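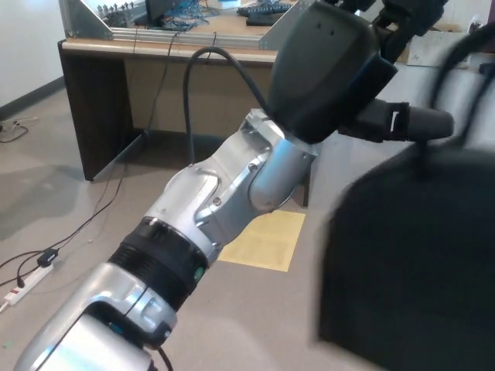

Otorar devlog, the one where I fix the collision

5 June 2024

Ok quick one, it's late and I want to get this written down before I forget how any of it works.

For anyone new, Otorar is my little top down maze game. You're a lantern. You roll around and the walls try to eat you. Still no title music, still no options menu. Been at it on and off for way too long and the last build was the first one I'd let another human touch.

So. Collision. The old way was dumb. Every frame, every wall checked against every moving thing. Fine on the first few mazes. Then I made the Hundedton level, which is the big town one, and it has 2925 wall pieces in it. You can guess. Frame rate fell on its face the second a couple of wall-mouths woke up. Slideshow.

First try at fixing it: only check walls that are on screen. Helped a bit. But then the monsters off screen walked straight through everything and you'd get a pile of them in the river. Funny for one evening. Not a game.

Second try: grid buckets. Chop the level into squares, each wall goes in the square it sits in, each monster only asks its own square. Everybody told me to do this at the start and I didn't listen. Took me an evening to write and then three more to find out why the lantern got stuck on corners.

The corner thing. If a wall sits across two squares it has to be in both lists. I had it in one. So you'd roll along nice and smooth and then clip halfway into a brick and stop dead. The fix was four lines. I'm not going to say how long I stared at it.

After that the big level runs fine, even with 1000 sparks going, which I only did to be mean to it. I tried 2000 and it chokes, but that's the drawing and not the collision, and no level needs 2000 sparks. Probably. Don't hold me to that.

Other stuff since May:

Save files work. They did not work before. If you have one from the old build delete it, it will load you into a wall.

Diagonal movement isn't faster anymore. Sorry to the speedrunners, both of you.

The key in maze 13 can be picked up from the correct side of the door. It was possible to lock yourself in forever and the only way out was to quit. Somebody sat there for twenty minutes thinking it was a puzzle. My fault.

Wall-mouths make a noise before they bite. It's me chewing toast close to the mic, pitched way down. Placeholder. Might keep it tho.

Took out the coins. They did nothing. They never did anything, I just thought a game had to have coins.

Lantern oil drains slower when you're standing still. Not sure about this one. It makes the hard mazes nicer but now the best plan is to stop at every corner and wait, and that's boring to play. Maybe drain stays the same and I just put more oil in the levels. Or oil only drains when you're lit up? I go back and forth. Tell me what you think.

Controller support: half. The stick works, the buttons don't, pause is on the keyboard still. Next build, I hope. I keep putting it off becuase the menu code is one giant if statement and I'm scared of it.

I'm also thinking about entering it in the Arnatari jam. Rules say you can bring in old work as long as the level pack is new, so I'd do a small set of mazes just for that. Short ones. No town. I've got a few sketched out on paper and one of them has a wall that follows you, but slowly, so you forget about it. Want to get that in even if the jam doesn't happen.

Build is up in the usual place. Windows only for now, someone got it going on Linux but the sound was gone. If it crashes send me the text file it leaves next to the exe, not a photo of your moniter please.

Comments are open.

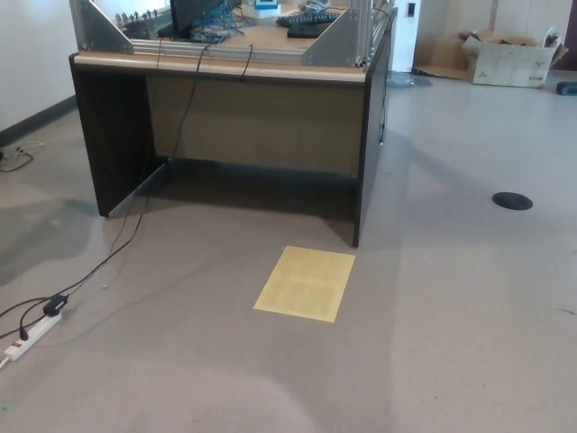
Vitale: Downloaded it tonight and got as far as the bridge in the town level. Way smoother than the last one, no sticking at all. I'd vote for draining only when lit, it would give me a reason to turn the light off, right now I never do. One bug, if you hit restart while a wall-mouth is chewing the sound keeps going on the title screen. I kind of like it there.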